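Projet Petitstead — rapport d'avancement, volet « collecte de démonstrations »
À l'attention de Paula Ardeleanu, fonds Udesex
Période couverte : jusqu'à fin avril

Chère Paula,

Le dernier rapport s'arrêtait au moment où nous venions de recevoir la seconde tranche et où le poste de travail n'était pas encore calibré. Depuis, les choses ont bien avancé, et je suis vraiment content de pouvoir vous envoyer des chiffres !

Où en est la collecte

Nous avons à ce jour 3085 démonstrations enregistrées et relues. L'objectif intermédiaire inscrit dans la convention est donc atteint, avec un peu d'avance sur le calendrier. Les tâches sont celles de l'annexe B : prendre un objet et le poser dans un récipient, le retirer du récipient, déplacer un récipient sans renverser ce qu'il contient, ouvrir et refermer une porte. Chaque démonstration est accompagnée d'une consigne en langage courant, rédigée par la personne qui pilote le bras, puis reformulée par un collègue qui n'a pas assisté à l'essai. Cette double rédaction prend du temps (beaucoup plus que prévu, je l'avoue), mais elle donne des phrases bien plus variées que nos premiers lots, où tout le monde finissait par écrire la même chose.

Tormod Holmgren et Bendik Myklebust assurent l'essentiel du pilotage. Till Schmieder s'occupe de la relecture et du stockage. Nous avons écarté 277 essais, pour l'essentiel à cause d'un décalage d'horodatage entre les caméras et les positions articulaires. Le défaut venait de notre script de synchronisation. Till l'a corrigé en mars et nous n'avons plus revu le problème depuis. Les essais écartés sont conservés à part, car une partie pourra sans doute être récupérée par recalage.

Ce que nous avons changé dans le protocole

Au départ, nous repartions toujours de la même disposition d'objets. C'était confortable, mais le modèle apprenait surtout des emplacements : il suffisait de décaler un bol d'une largeur de main pour que la pince aille se fermer dans le vide. Nous changeons maintenant la disposition tous les 20 essais, avec un tirage au sort pour la position et l'orientation des objets. Nous gardons aussi sur la table des objets dont la consigne ne parle pas, ce qui oblige le modèle à tenir compte de la phrase.

L'autre changement concerne les échecs. Quand une prise rate et que le pilote se rattrape, nous gardons toute la séquence et nous marquons l'instant de la reprise. Stellan Forsberg y tenait beaucoup, et les premiers entraînements lui donnent raison — le bras retente sa prise au lieu de poursuivre son geste à vide. C'est de loin le résultat qui a le plus réjoui l'équipe ce printemps.

Le jeu d'objets tourne autour de la cuisine, comme convenu : vaisselle, petits aliments, bouteilles de condiments, un four de comptoir.
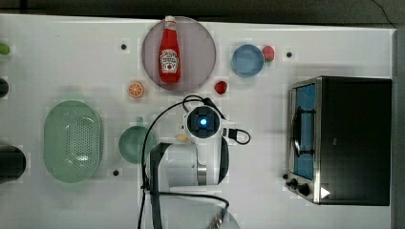 Pour l'évaluation, nous avons mis de côté 432 démonstrations qui ne servent jamais à l'entraînement. Elles comprennent des dispositions tirées séparément et quelques objets que le modèle n'a pas rencontrés. Les prises simples passent bien. Les bouteilles couchées restent plus difficiles, surtout quand le bord d'une assiette gêne l'approche de la pince, et les consignes relatives (« à droite du bol », « le plus proche du four ») sont encore comprises de façon irrégulière. Bendik prépare un lot consacré uniquement à ces formulations.

Budget et matériel

Les dépenses suivent le plan. Le câble du poignet a dû être remplacé une fois, et Isaksson nous a livré la pièce assez vite pour que l'arrêt reste court. Nous souhaitons reporter sur le stockage la somme prévue pour un second jeu de caméras, dont nous n'avons finalement pas besoin. Pourriez-vous nous dire si un simple courriel suffit ou s'il faut un avenant ?

Prochaine étape

Nous allons commencer les tâches en deux temps, par exemple sortir un aliment d'un bol puis déplacer le bol lui-même. Favwood nous prête une salle plus grande, ce qui permettra de modifier l'éclairage au cours d'une même série. Tormod a déjà écrit les consignes de pilotage et je peux vous les transmettre si vous voulez les relire avant le comité.

Le jeu d'évaluation est accessible depuis votre espace partenaire, dans le dossier du volet 2.

Bien à vous,
l'équipe Petitstead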